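Repair and Return Services in Casual Clothing Retail: A Study of Dodmont
Student project report, Apparel Business program

3. Background

Dodmont sells denim, work shirts and light outerwear through its own stores and two licensed partners, Baketti and Sharifi. In February the company agreed to let our group study its repair counter, where customers may bring back worn garments for patching, hem work or zipper replacement. The service had been offered for three seasons without a formal review.

The group examined 375 repair tickets and interviewed counter staff at both partners. Tickets without a garment code were set aside. Most of the remaining work concerned inner-thigh wear and broken zippers – faults that the company's buyers had previously recorded under general returns.

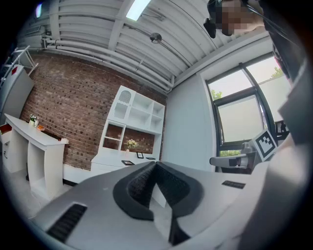
Lenka Bednárik objected at the interim review that ticket counts alone would favor jeans over every other line, as customers seldom think of bringing in a shirt. She asked that the group compare repairs with units sold. The comparison was added, and it reduced the difference between the two categories considerably.

Turnaround time was the second matter raised in the interviews. Staff at Sharifi send zipper work to an outside tailor, while Baketti completes it in the store. Customers at Baketti were more likely to buy another item when collecting a repair. The group received 60 completed customer surveys, of which 51 rated the service as good or very good. Price was the most common complaint, in particular the flat charge for hems.
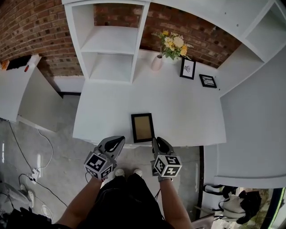

4. Recommendations

The group recommends that Dodmont adopt a single ticket form for both partners, with a required field for the garment code and the type of fault. Repair data should be passed to the buying office before each season's fabric orders are placed.

The flat charge for hems should be reviewed. A lower price for garments bought within the past year was favored by staff at both partners – although Sharifi asked that any change wait until its contract with the tailor is renewed.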